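**Call for readers and a part-time editorial assistant: Honus, the short fiction list at Arnaud**

Feb 8, 2026

Many of you have written to ask when we would be opening our doors again, and I'm delighted to say that the moment has come. Honus publishes short stories and novellas by writers who haven't yet had a book out, and we need some more kind, patient people to help us read what comes in.

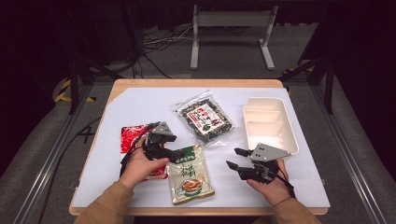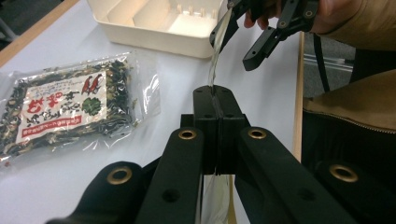

*Two tabletop views.*

Last year's open call brought us 796 manuscripts, which was a joy and also, I will admit, rather a lot of evenings. This time we would like to share the reading more widely.

**Volunteer readers**

You'll be sent 4 manuscripts a month through Cisteo, our online reading system, and asked to write a short report on each (100 words is plenty, though if a story really gets under your skin, do please go on!). You don't need a degree or any experience in publishing. We would love to hear from people who read on the bus, people who have belonged to the same book group for years, and people who read in more than one language, Swahili and French especially. Readers receive every Honus title published while they are with us, and an invitation to our summer party in August.

**Editorial assistant, 2 days a week**

This is a paid post, working alongside me at our office in Ikum or from home if that suits you better. You'll look after the submissions inbox, write to authors (promptly and gently, whichever way the answer goes), check proofs and help with launches. A careful eye and a nice way with a letter matter more to us than a long CV. Pay and hours are set out in the full job details, which we'll gladly send you.

**How to apply**

Write us a letter, no longer than a page, telling us which role you'd like and about a story you've read lately and couldn't stop thinking about. Applicants for the assistant's post should add a CV. Please address everything to Faraji Rotich, Honus, at the Arnaud office in Ikum. Every letter will get a reply.

Faraji Rotich
Editor, Honus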